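Goveria Library Services Newsletter
August 2018

Book Care and Covering at the Brellham Branch

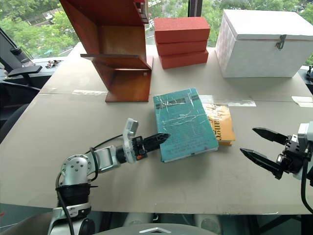
Books and display materials on the covering table, Brellham Branch.

The Brellham Branch has resumed its book care service for the new school year. Library members, teachers and classroom assistants may bring in books that need a protective cover, minor page repair or a new spine label. The service is free of charge to holders of a current Goveria library card and is limited to 2 books per visit.

Clear plastic covers remain the standard choice for books in regular use. They protect the printed cover from spills and handling and leave the title readable on the shelf. Members should be aware that lightweight film creases easily, and that creases catch the light and can make small print difficult to read under ceiling lamps. Staff will fit a heavier film on request. Books with a cover that is already loose should be repaired before any film is applied, and these may be held at the branch overnight.

The work tables are protected with sheets of cardboard during covering and repair. Members using the tables are asked to leave the cardboard in place, to cut only on the mats supplied at the desk, and to peel up their own strips of tape before leaving. Adhesive left on the sheets has marked several books in the past year, including two from the local history collection.

The branch has also reviewed the items it uses for shelf and window displays. Wooden stands, foam blocks and lidded boxes may be borrowed by schools and reading groups for up to two weeks. Foam blocks are useful for raising a book at the back of a display, but they should be stacked no more than three high and should not be used to support large atlases or bound newspapers. Wooden stands with a polished finish should be wiped with a dry cloth only. Boxes with a clasp must be returned closed and empty.

Requests for display items should be made at the Chukwu Street desk or by using the form kept with the interlibrary loan slips. The form asks for the name of the school or group, the intended place of display and the return date. Items cannot be reserved by telephone.

The covering program began in 2000 as a service for school sets and was opened to all members in April of this year. A total of 13 schools are now registered. Schools that have not yet renewed their registration should do so before sending in class sets, as unregistered sets will be returned uncovered.

Film and spine labels for the coming year will be supplied by Tustex. The new labels are slightly narrower than those used previously. Existing labels do not need to be replaced unless they are torn or can no longer be read. Branches holding unused stock of the older labels should use it on paperback fiction and return any damaged rolls to Brellham with the weekly delivery.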